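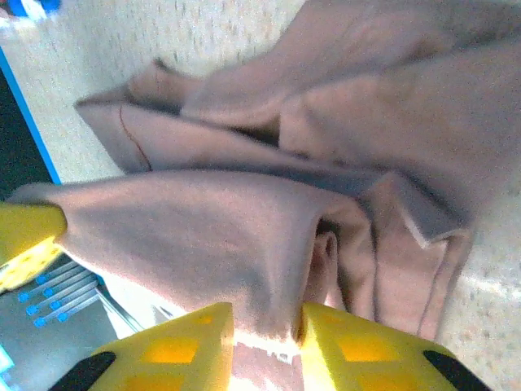

**Visit Reports / Automation in Household Services**

The Brundalton open day was attended on March 30, 2026, on behalf of the Tudovberg textile care program. The purpose of the visit was to establish whether machines are ready to take over any of the chores our service sites now do by hand. Laundry handling was the main interest.

### Cloth handling

The first demonstration took place at a speckled countertop, where yellow lattice-sided fingers with black rubber pads worked on a pink cloth of the fleece towel type. Visitors were invited to stand close and to ask questions while the work went on.

Soft cloth remains a hard case. A box has the same corners each time it is picked up. A bunched towel does not, and the machine must find an edge or a corner among folds that hide one another. Gripping the material is the easier part; a pinch between two padded fingers will hold a thick fabric well enough. Choosing where to pinch is where the time goes.

The host's staff gave the following account of the present state of the work:

- In a set of 26 trials run before the open day, five ended with a fold that would pass inspection at a commercial laundry.
- Three trials were stopped by an operator.
- The rest produced a flattened or partly folded towel that a person would need to finish.

We were told that thin cotton gives worse results than fleece, and that fitted sheets have not been attempted. The staff were open about these limits, and the delegation appreciated it.

### Shop-floor tasks

The second part of the visit covered the stocking of shelves and the sorting of returned goods, shown by the Brorwood group in the adjoining hall. Rigid cartons of a known size were moved at a steady pace, and the two stations ran through the afternoon session with one short pause. Items in soft bags were set aside for manual handling. The group expects to begin a site trial with Tatlı, a linen supply firm, in August. The trial will cover carton movement only.

### Questions raised

Members of the delegation asked about noise, cleaning and the space needed around each station. Noise was acceptable at conversation distance. Finger pads are treated as a wear item and replaced on a schedule, although no cost was given. On space, the answer depended on whether staff would share the work surface with the machine — a point on which our own safety rules are stricter than the host's.

### Assessment

Towel folding by machine is not ready for use at our sites. An experienced attendant folds a towel in a few seconds, and no result shown to us came near that pace. Carton handling is closer to practical use and merits a request for pricing. It is recommended that the program ask Brorwood for the results of the August trial and defer any decision on cloth handling until the next planning cycle.

Copies of the host's handouts are held at the Tudovberg office and may be borrowed on request.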